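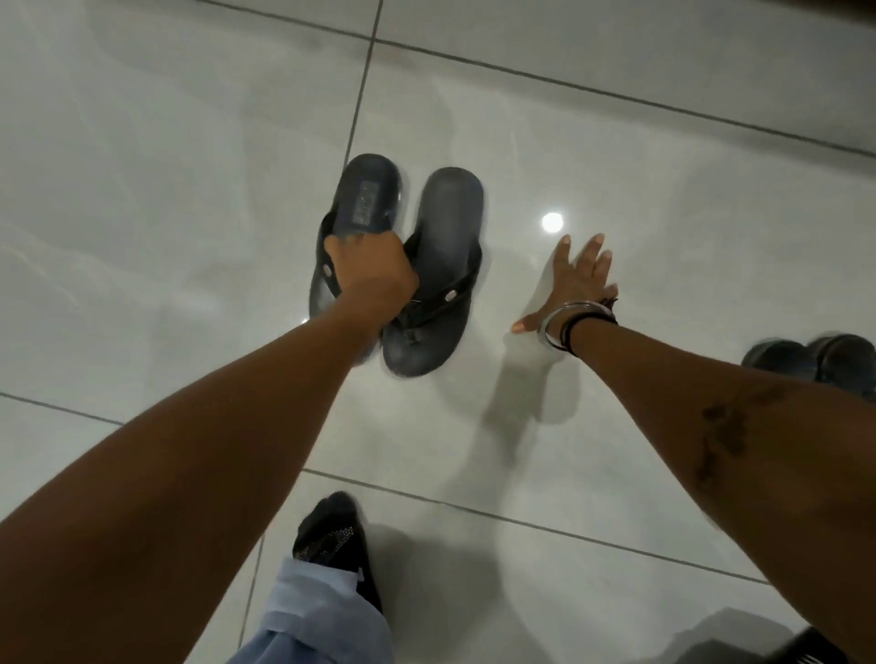

Monday, February 6, 2023. Second week with the Hiltel handset as the daily phone, SIM moved across from the old Clomis on the weekend. Battery left at bedtime was 40 per cent, down from 98 at breakfast, with the screen locked to the lower refresh rate. Standby drain is still too high for a phone with nothing running. I tried the drop detection again at home, over the tiles, with a pair of black thongs laid down as a landing pad. The thick rubber soles absorb more than I'd like, so the sensor log may read low. Will repeat over carpet.

Signal next. Two bars in the kitchen, one in the laundry, none at the back fence. The Clomis held two bars at the fence all through August on the same Requena plan, so I suspect the antenna placement - the band runs along the bottom edge, exactly where my palm sits. Turning the phone upside down brought one bar back. Not a fix.

Lucía Cuesta rang at lunch and said my voice was thin on speaker and fine on the earpiece. Her Celtura does the same with noise reduction on. Switched it off in the call menu and she heard an improvement.

Charging: 70 per cent after 40 minutes on the supplied brick. The case gets warm near the camera. Fulgencio Carretero wants the charging log in a spreadsheet, so I need to label the columns properly before sending it.

Tomorrow: carpet drops, GPS on the drive to work, and clear the photo cache.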